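3.2 Forms of observance in the residential blocks

The second set of material concerns how residents of Sivska marked the national day outside the official program. The municipal ceremony in the main square was covered in Section 3.1. What follows draws on interviews and on the printed and online greetings we collected in the four weeks before and after the holiday.

Greetings were the most common form by a wide margin. We collected 700 of them, taken from stairwell notices, shop windows, neighborhood message groups and the pages of small local newspapers. Most are short. A typical greeting names the day, wishes the reader well, and thanks those who fought for independence. The wording varies little from one sender to another, and several people told us they had copied last year's text and changed the year.

A smaller group of greetings goes further and attaches a wish or a complaint about the present. The topics are local: water pressure on the upper floors, street lighting on the Eston side of the canal, and the price of cooking gas. Feven Jemal, who coded the greetings, treated a text as critical only if it named a shortage or an office held responsible for it. Under that rule, 65 of the texts were coded as critical. General phrases such as "may things improve" were left out, although some readers will think them critical too.

Critical greetings came mostly from individuals. Shops and housing associations avoided them. The owner of a hardware store in Lopes said that a holiday notice was "for everybody who walks past," and that he kept his views on the water board for other days. Two newspaper editors gave similar accounts. One of them prints all reader greetings on a single page and cuts any sentence that mentions a party by name.

Flag display followed a different pattern. In the older blocks the flag goes up on the evening before and is taken down the next day. In the newer blocks it often stays up until the end of the month, and residents did not agree on whether this was respectful. Older respondents were the more likely to object. Yung-ching Yip, who carried out the interviews in Ruvum, notes that the objection was rarely to the flag as such. It was to a faded or torn flag being left out in the rain.

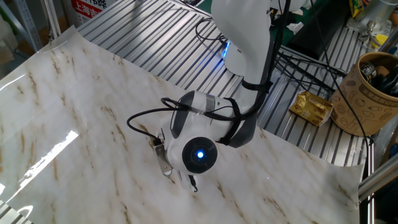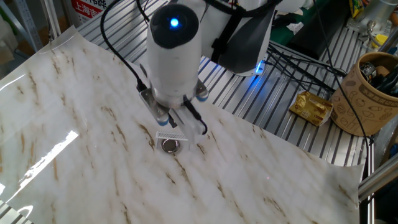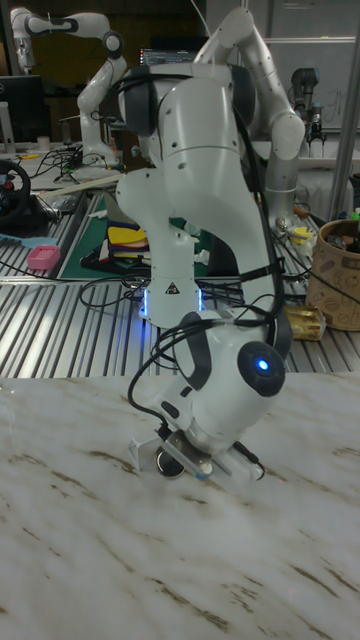
Figure 5. White robotic arm at an aluminum work surface, three views.

3.3 School events

Schools hold their own event on the morning of the holiday, before the municipal ceremony begins. The program is set by each head teacher, and the district office gives no guidance beyond the start time. All the schools we visited raised the flag, sang the anthem and heard a speech. After that the programs differ. Some had recitations by the younger classes, and one had a short play about the transfer of power, written by the pupils.

Speeches by teachers were longer than those by invited guests and dealt more with history. Guests tended to speak about work and exams. In one school the guest was a retired postal worker who had been a child at the time of independence. He described the price of bread that year and the closing of the ferry, and took questions from the pupils afterward. Teachers at that school mentioned his talk without being asked when we returned for follow-up interviews in February.

Parents' attendance was uneven. Those who came said that they wanted to see their own child perform, and several left once that part was over. Parents who stayed away gave work as the reason, even though the day is a public holiday. Market traders and drivers said that it was one of their better earning days, and that closing for it was out of the question.

We did not record the children's speeches. The written texts were available from the teachers in most cases, and these are used in Section 4, where the vocabulary of the school events is compared with that of the greetings.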